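Share 4 | Comments 0

Fomora Opens Tabletop Cooking Course to Beginners

28 Sep 2019 - Fomora today announced the opening of its tabletop cooking course, designed for adults with little kitchen experience.
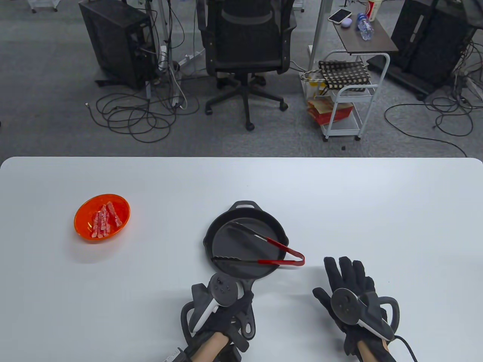

Enrollment for the first term stands at 753. Lessons are short and use few tools. The opening lesson covers tongs and a black skillet, with the ingredients kept in an orange bowl on the same white table.

"We wanted people to learn with things they already own," said Mounir Zaki, program director.

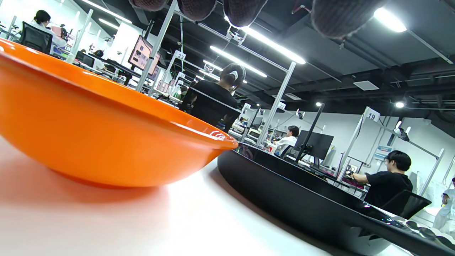
An orange bowl at a Fomora worktable.

Zodwa Le Roux, head of instruction, said learners practice moving one piece at a time from bowl to pan before any recipe is introduced.

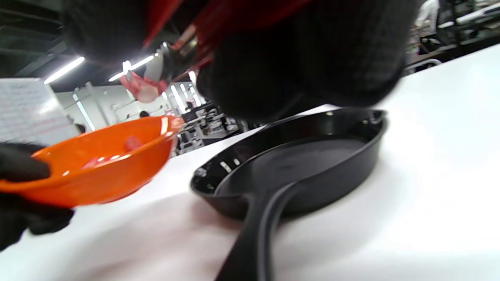 Enrollment

Places for the next term are limited to 3,000. Applications are accepted at the Fomora front desk through the end of the year.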